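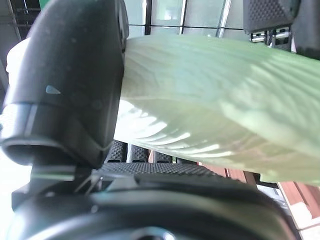
Nadja Thaler
Program lead, Burnov Neighborhood Food Share

Progress report, second half of grant year. Sent 2026-10-30

Quick one this time, full accounts follow separately from Valentin. Asking for one decision from you, see the part on the cold room.

Where we are. Weekly boxes going out from both pickup points, Gekgate and the old school hall. 53 households signed up at Gekgate, 40 at the hall. We'd promised you 60 at Gekgate by now so we're short there. Main cause is the bus change – route got moved in summer and the stop is now a long walk with a heavy box. Have asked the town about it twice. No answer yet.

The hall is ahead of plan. Aurelia Auer took over sign-ups there and moved pickup to the early evening, people come straight from work. Want to copy the same hours at Gekgate but the building closes early and the landlord wants extra rent for evenings. Talking to him.

Growers. Seven farms supplying, same as spring. Lost one (retired), gained one up the valley. Prices held until September, then carrots and onions went up. Cabbage is cheap and plentiful, squash was poor all round. We have a written price with Royer for potatoes through January, which takes some worry out of the winter.

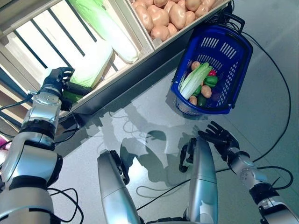

Late deliveries were the big complaint in the last survey. Mostly fixed. The driver now starts with the far farms and works back in, and Elfriede Lanz calls each grower the evening before to confirm what's ready. Dull work but it has cut the number of half-filled boxes way down. Survey goes out again in January, same questions so you can compare.

Cooking evenings. Ran the soup one and the pickling one. Pickling was full with a waiting list, soup was half empty, bad date on our part as it clashed with the school concert. Bread evening postponed, oven at the hall needs a new door seal and the part still hasnt come. Recipe sheets are now in larger print after several members asked. Translations of the sheets are behind, two languages done and two to go.

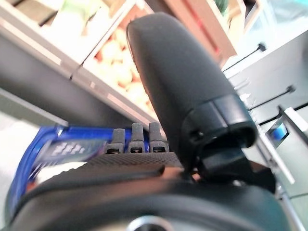

Staffing. Aurelia Trummer's hours go up from next month, paid out of the underspend on van repairs. That was agreed with your office by phone, please confirm in writing when you get a chance. Still no luck finding a second driver. Ad has been up since August, two applicants, neither had the license for the bigger van. Will try again with a shorter shift.

Cold room. This is the one we need you on. Compressor is old and the Zenel service contract runs out at the end of the year. We can either renew for another year or put the same money toward a replacement unit, with the rest coming from the equipment line. Valentin Kaufmann has both quotes and favors replacing. So do I. A breakdown in summer would mean throwing out up to a week of greens, and the engineer wouldn't promise the old one lasts.
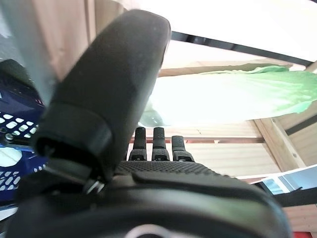 When do we need your decision on the cold room?
By the end of November. The quote for the new unit expires then, and the installer needs a few weeks' notice to do it over the holiday break when no boxes go out.

Budget otherwise on track. Fuel over, packaging under, since members are bringing the boxes back now. Membership fees came in a bit slow over the summer but have cuaght up.

Next report at the end of January with the survey results. Call me at the hall if anything is unclear, mornings are best.

Nadja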